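Search this site Enter keywords Go

About the Findholm School of Bread and Baking

Reading time: 4 minutes

We teach people to bake bread. That has been the whole job from the first class, which ran in the back half of a shuttered feed store on Gisler Street with two ovens, one of which tripped the breaker if you also ran the kettle. Eight people came. Seven of them came back the next month and brought friends, and we have been at it ever since!

The school was started by Uliana Nazarenko, who had worked nights in a commercial bakery in Endum and wanted to teach the parts of the work she loved best. She still teaches the Saturday-style long course (we call it that even though it moves around the calendar) and she still writes every recipe sheet by hand before anyone is allowed to type it up. If you have one of the early sheets, with the rye formula that says "salt, obviously," hang on to it.

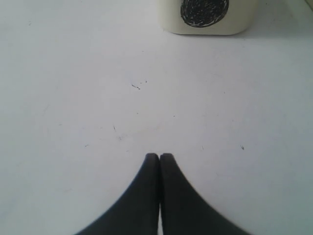 Our beginner course is six weeks long, one evening a week, starting at 6 p.m. You'll make a plain white pan loaf on the first night. Everybody does, including people who have been baking for years and tell us at the door that they'd like to skip ahead. A pan loaf teaches you what your hands are doing, and you get to take it home and eat it with butter. By week three you'll have your own sourdough starter, and by week six you'll be shaping baguettes that look a little like baguettes. We love those first ones -- the fat ones, the bent ones, the ones with a big hole down the middle. Bring them to the table anyway.

Classes are small. Twelve is the limit, and we'd sooner add a second evening than squeeze in a thirteenth person. The long course runs for 40 hours over a season and covers rye, enriched doughs, flatbreads and a lot of time on fermentation. We also do a one-day class on pizza in July, when the outdoor oven is going, and that one fills up fast.

Most of our flour comes from Ferkby Mill, which is 38 miles up the road and grinds to order. It changes with the harvest. Some years the whole wheat drinks up water like crazy and we have to rewrite half the sheets, which makes Uliana very happy and the rest of us a bit less so. Students can buy the same flour from us at the price we pay. We've tried the other way, with a little shop shelf and a markup, and it felt wrong to be teaching people to bake cheap bread at home and then charging them extra for a bag.

Speaking of cheap bread: every loaf baked in a demonstration goes to the Findholm food pantry. Last year that was 1,250 loaves. They ask for sandwich bread more than anything, so we bake sandwich bread, soft and square, with a bit of milk in it. It's a great loaf to teach with too. You can't hide a weak shape in a pan, and the crumb tells you right away if you rushed the second rise.
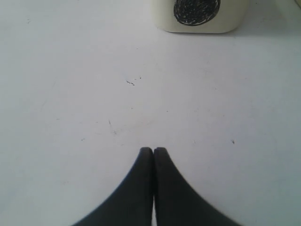 We have four regular teachers now. All of them took the beginner course here first, which wasn't a plan, it just kept happening. One was a school bus driver, one came straight from pastry school and had to unlearn a fear of wet dough, and two are sisters who argue about oven steam in front of students. (Both methods work. Please don't ask them which is better unless you have the evening free.)

Course fees are $300 for the six weeks, with flour, yeast and the loan of a banneton included. If that's too much right now, write to us. We keep two places in every course for people who pay what they can, and you don't need to fill out a form or tell us why. A short note is plenty.

You don't need any gear. Wear something you don't mind getting flour on, tie back long hair, take off your rings. We do have a few steps at the front door, so if stairs are a problem, use the side entrance off the parking lot and ring the bell. Kids from ten up are welcome on any one-day class with a grown-up, and they're usually better at folding than the grown-up is.

We can't promise a gluten-free kitchen. There's wheat flour in the air most days and we would hate for someone to get sick.

The next beginner course opens for sign-ups in September. The office picks up the phone between 9 a.m. and noon, and after that we're up to our elbows.

Comments

marcy_d: Took the six weeks last spring and I haven't bought a loaf since. My starter is named Gerald. Thank you all!

Tobin R.: Is the side entrance open for evening classes too or only daytime?

Findholm School: Hi Tobin, evenings too. Ring twice if the mixer's running.

ovenlight: I still have a "salt, obviously" sheet on my fridge, with a butter stain right over the water amount.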